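Pattern repeat belongs on the label

Wallpaper is sold by the roll, and the roll is a poor unit. Two rolls of the same width and length can cover very different amounts of wall, depending on how far apart the motifs sit. The figure that settles the matter is the vertical repeat, and on most of the products I buy it is printed in small type on the back of the insert, or left off.

The arithmetic is simple. Each strip has to start at the same point in the pattern as its neighbor. If the wall is 100 inches high and the repeat is 2 inches, the most you can lose per strip is a sliver at the top. If the repeat is 26 inches, strips have to be cut at 104 inches, and trimming allowance pushes many installers up to the next full repeat. A roll that would yield four strips of a plain paper now yields three. The fourth goes in the trash, and the customer has paid for it.

Drop match makes this worse. In a half-drop pattern the second strip is shifted by half the repeat, so the paper is best cut from two rolls in alternation. Someone papering one small room with an odd number of strips will not get the full benefit of that, and the coverage figure on the front of the package assumes they will.

I raised this with Tiledus last March after a bedroom job came up a strip short. Their listing gave coverage per roll as a flat number with no repeat and no match type. The reply said that the number was "theoretical." A theoretical number has its uses, but a buyer standing in a store will read it as a promise.

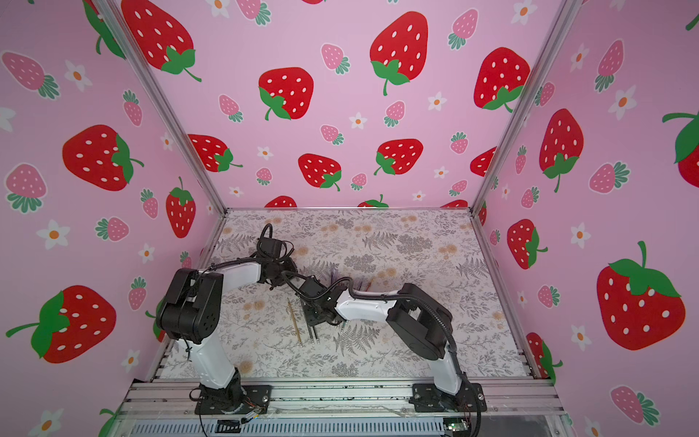 Niloufar Babaei objects that most people buying a small print never notice the loss, and that putting one more number on the front of a package will only send them to the counter with questions. She would leave the figure on the back and train the counter staff.

Part of that is fair. On a small print the loss is minor, and a casual buyer can ignore it. But the same label format is used for large florals, where the loss can reach a quarter of the roll. A format should be judged on the cases where it fails. Counter staff are also no help to someone ordering online at 11 p.m., which describes a good share of my own customers.

Batch numbers are the other half of the problem. A short order means a second order, and the second order may come from a different print run. Orico prints the batch on the outer wrap, where it can be checked before opening. Jilleck prints it on the insert only – you have to break the seal, and a broken seal voids the return. So the customer who bought too little because of a vague coverage figure also carries the risk of a color mismatch.

My proposal is modest. Put the width, length, vertical repeat and match type on the front, in the same type size. Put the batch number where it can be read through the wrap. Drop the flat coverage figure, or give it for a stated wall height. None of this needs new equipment, as the printers already hold the data.

Until then, ask for the repeat in writing before ordering, and divide it into your wall height yourself.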